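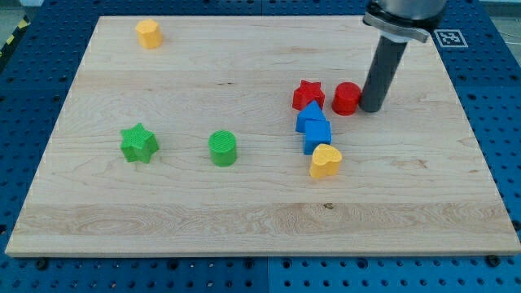
*Maple, with the grain running the long way and one small dark knot or spot.*

Hugo Montes was 67 when he bought his first serious board, and he'll tell you he bought it for the wrong reasons. He wanted something heavy to keep the dog from pulling his sandwiches off the counter. What he got was a slab of hard maple that weighed about as much as the dog, and an interest in wood that has pretty well taken over his retirement.

I met him in June in the long, drafty building outside town where Amissah, the small mill run by Nandi Botha, saws and dries local maple. It smelled wonderful in there, sweet and a little dusty, and I'm afraid I spent the first part of the visit just walking up and down with my hands on things. Botha didn't seem to mind. She has been at this for 44 years and has the patience of a person who waits on lumber for a living.

"People come in asking for clear boards," she told me. "No knots, no color, nothing going on. I sell it to them, and then I try to show them what's on the other rack."

The other rack is where the fun is. Maple has a reputation for being plain (my mother's kitchen table was maple, and I don't believe I looked at it once in my whole childhood), but the tree puts down all sorts of odd things as it grows. Where the fibers ripple, the grain turns wavy. Where a branch started, you get a knot, and sometimes it's no bigger than a pea. Sugar maple grows slowly, and Botha likes to stand a visitor in front of a log end and let them look at the rings for as long as they please.

Drying is the slow part. The thick stock sits outside under a roof for months before it goes anywhere near the kiln, and if you hurry it, it cups or splits. Montes learned this with a plank he put beside his furnace — he still has both halves.

He oils his boards with plain mineral oil, warmed a bit, and wipes off the extra after supper. Harpreet Simard, who teaches the Saturday class at the mill, prefers oil with beeswax in it, and the two of them have been arguing about it for four years over coffee. Both agree on the dishwasher. Don't.

The next class fills up fast, so call Botha in the mornings, before the saw starts and she can't hear the phone.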